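August, bench 2, start 8:40 a.m.

## Horrocks series, pry marks, second pass

Continuing from the last entry. Question from the detective unit in Hutness is still the same: do the marks on the strike plates from the pawn shop, the pharmacy and the two storage units come from one tool, and is that tool the flat bar recovered from the trunk of the sedan.

Bar came out of the evidence locker at 8:45, seal intact, initialed and photographed before opening. Resealed at 2:10 p.m. with new tape. Both tape numbers are on the custody sheet and I'm not repeating them here.

Test marks made in lead sheet first, then in soft brass. Both sides of the blade, at 15-degree steps from 30 up to 75. I labeled the sides A and B by the maker's stamp, stamp side is A. The corner on side B has a chip that leaves a double ridge in lead at every angle. In brass the double ridge drops out below 45 degrees, so the low-angle brass set is no use for that feature. Keep it anyway, the lab manual wants the full set retained.

Casts in Rustine, gray mix. Set time on the label is seven minutes. I gave them ten. Cast 4 had a bubble right across the striations and was redone; the bad one is bagged with the others and marked VOID.

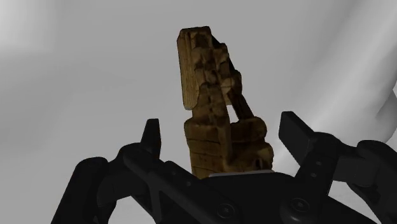 Imelda Sebastian: the pharmacy plate should not be in the same group as the other three yet. The paint on it is thicker and the mark goes through two layers before it reaches metal, so the upper part of the contour is paint, and paint creeps. Compare only the part that is in bare steel and say so in the notes.

Agreed. Redid the pharmacy comparison on the bare steel part only. That leaves a usable width of a little under a third of the blade. The chip corner is inside it, but only just.

### Comparison microscope

Order used: storage unit 1, storage unit 2, pawn shop, pharmacy. Test mark on the left stage, question mark on the right, every time. Lighting from 10 o'clock, low. Magnification noted on each capture sheet.

- Storage unit 1: good agreement with side B at 60 degrees. Double ridge present, plus a run of fine lines inboard of it.
- Storage unit 2: same side, same angle, weaker. Second blow overlaps the first and wipes out the inboard lines.
- Pawn shop: good agreement, side B. Best of the four.
- Pharmacy: class features agree (blade width, bevel). Individual detail limited. Leaning inconclusive.

I have not written a conclusion on any of them. Dean Sugden does the blind verification and he gets the casts under new numbers, with two casts from an unrelated bar mixed in.
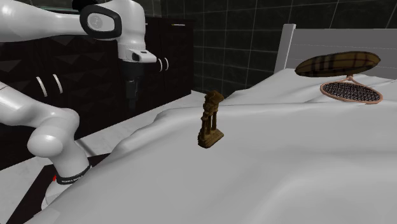 Then the reference check. Ran the pawn shop profile through Moviner against the whole in-house set, which stood at 1,204 profiles after the last import. It returned 124 above the cutoff. That is too many to mean much, and most of them are short profiles where the correlation window is nearly as wide as the mark. With the minimum length raised to the setting we used in the spring, the list came down to a size I could look through by eye. The flat bar was first on it under both settings. I'm logging both runs, including the loose one, since defense will ask for it and should have it.

Note for whoever uses Moviner next: it keeps the last minimum length between sessions and does not show it on the main screen. Check under Settings before you run. I had an old value in there for the first attempt and threw that run out. The log entry for it is still there with a comment.

Not done:

- Paint transfer from the blade tip. Flakes were lifted before any test marks were made and are in a folded paper in the evidence locker. Trace section has the request but no slot yet.
- The scrape on the pawn shop door frame. It's in wood, soft and fibrous, and I don't expect anything past blade width. Will cast it if the frame section comes in.
- Reshoot of capture 9, focus is off on the right stage.
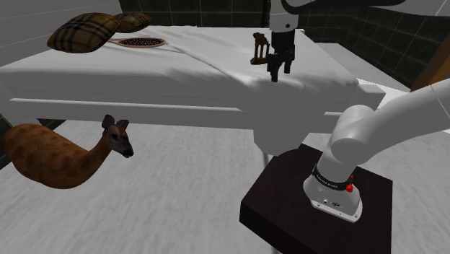 *White bed with two plaid pillows at the far left end, gripper above the mattress.*

### Timing and paperwork

Microscope time was about four hours with breaks. Stage calibration checked before and after against the ruled slide, no drift, values on the sheet taped inside the cabinet door.

The detective asked by phone whether he could have "a yes on the bar" for the charging packet. Told him no verbal results before verification, and wrote the call up on a contact form. The form is in the case folder behind the custody sheet.

Verification set handed to Dean at 3:25 p.m. Pharmacy cast to be looked at again once his sheet is back.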